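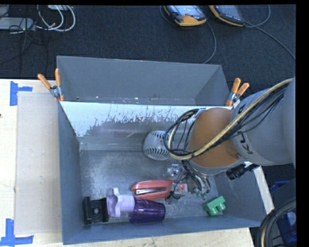 Saadet Yazıcı wrote to us that two bins standing side by side are always sold as one flat surface with a wall in the middle, and they are not, they move away from each other a little every hour until a pen falls in between. She asked that the notes on the bins come before the notes on the files. We agree with her, so the order is changed in this version.

Clultine Bin Sorting Set

README, version 3

1. The bins

Two gray bins, open at the top, are placed on a pale wooden table so that they share one edge. Spring clamps with orange handles hold this edge, one at each end. Please use clamps of the same size if you repeat our setup. With smaller ones the bins slide when something heavy is put down near the wall.

The floor of the bins is scratched and it reflects light. We did not cover it. Ersoy tried a sheet of felt in July, but small things such as paper clips became stuck in it, and those trials are removed from the set.

2. The objects

All objects are common office and household things: staplers, tape rolls, glue sticks, erasers, bottle caps, small boxes, spoons. They were bought from two shops or taken from our own drawers. The list is in objects.csv, with the name, the weight in grams and the longest side in millimeters. Weights were measured on a kitchen scale, so please do not trust them below 3 grams.

Staplers are always closed and empty of staples. If a thing has a lid, the lid is on.

3. The activity

One trial means one object goes from the first bin to the second bin. An object that lands on the shared edge and stays there is written as "edge" and is not counted as moved. If it falls out on the table, it is written as "out". There are roughly 3,000 trials, and 1,172 of them were done with more than one object in the first bin.

4. Files

objects.csv: one row for each object
trials.csv: one row for each trial, with start bin, end bin and result
layout.txt: size of the bins, height of the walls, position of the clamps
changes.txt: what is different from the older versions

The column "bin" has the values "front" and "back". In version 2 these were "A" and "B", and in 9 rows they were exchanged by mistake. The rows are corrected now and are listed in changes.txt.

5. Known problems

Shiny objects are difficult to separate from the reflections on the bin floor. The labels for spoons were checked twice, the others only once.

Tanisari tape rolls changed their core from paper to plastic during the work. Both kinds have the same name in objects.csv, but the weight is different.

6. Questions

Write to the Clultine list and put the row number in the subject line. Corrections to the weights are also welcome.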